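What's under the yard

Roddale has a water problem, sort of. Too much of it in March, not enough by August, and a storm drain on Ostrowski Street that backs up into three basements every time it rains hard. I went out there for a day and came back with mud up to my knees and a notebook I can barely read.

Start with the rain. When it hits a roof it has to go somewhere, and in most of this town it goes down a spout, across a driveway, into the gutter and off to the creek. Fast. Takes motor oil and dog mess and lawn fertilizer along with it. The creek turns brown in an hour.

Xiomara Pruitt got sick of looking at it. She's lived two doors up from the bridge since she was a kid, used to catch crayfish there. "I hadn't seen one in years," she told me. "You'd turn over a rock and get a plastic bag." So she dug a hole. A shallow one, in her front yard, where the downspout lets out, and she filled it with sedges and swamp milkweed and blue flag iris.

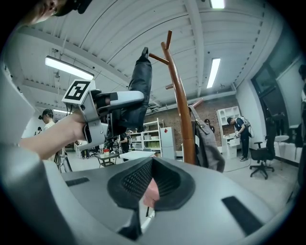 Her neighbors thought it was a septic problem. One of them left a plumber's card in the mailbox.

That was the first rain garden on the street. There are now 13 of them, most dug by hand, a couple with a rented mini excavator that nearly took out a gas line. (Call before you dig. Please.)

The idea isn't complicated. A dip in the ground, loose soil, deep-rooted plants that don't mind wet feet for a day and don't mind a dry spell after. Water sits, soaks in, gone by the next afternoon. If it's still standing after 2 days you've got clay, or you've dug in the wrong place, or both. Kristaps Koppel had both.

"I planted a pond," he says. Mosquitoes all of June. He dug the whole thing out again in November, mixed in sand and compost, moved it downhill by the length of his truck. Works now. He's still a bit sore about the iris.

I asked him what he'd spent. Long pause. Roughly 200 dollars, he said, most of it on plants he bought too big. Plugs are cheaper and they catch up by the second summer anyway.
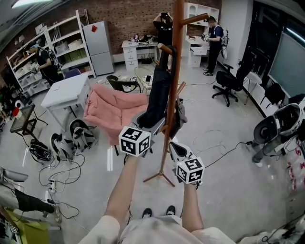
The barrel people

Not everyone has a yard to dig up. Over on the Grilonach side of town it's mostly duplexes and rentals, and there it's barrels. Yoon-hee Shim keeps 4 of them behind her place, linked with garden hose, painted the same green as the fence so the landlord won't fuss.

She waters everything from them. Tomatoes, peppers, a fig in a pot that has no buisness surviving a Roddale winter. The town put in odd-even watering rules last August and she didn't notice until someone mentioned it at work.

Her tips, quickly, because she was on her way out the door. Screen on top, fine mesh. Set it up on blocks or you'll get no pressure at all. Drain it before the first hard freeze – she split one her first year, woke up to a crack right down the side. And don't drink it, don't wash lettuce with it, it came off a roof.

One barrel fills quicker than you'd think. A decent thunderstorm and it's running over before you've found your boots. Which is the catch. A barrel by itself doesn't do a whole lot for the creek, it's the overflow that matters. Yoon-hee's runs into a gravel trench along the fence.

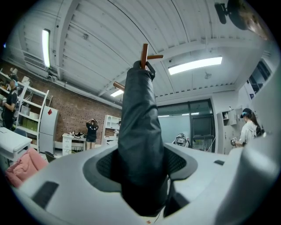

The other half of the argument is about pavement. Desmond Kapoor drives a delivery van and parks it on what used to be a slab of cracked concrete. Now it's open pavers with thyme coming up in the gaps. He did it because the slab was heaving and he hated the look of it. The creek was, his words, a bonus.

Does it add up to anything? Depends who you ask. Rosalind Marchetti samples the water below the bridge, mostly for her own records, and she's careful. Clearer after small storms, she says. Big storms, no difference she can see. She'd want several more years before she'd say more than that, and she'd want the parking lot behind the old Wirkico building torn up, as it drains straight in and it's bigger then all the front yards put together.

The lot is for sale. Has been for a while.

Before I left, Xiomara walked me down the bank and turned over rocks for a good twenty minutes. Mayfly larvae, a leech, a bottle cap. Then a crayfish, about as long as my thumb, claws up. She put the rock back where it was.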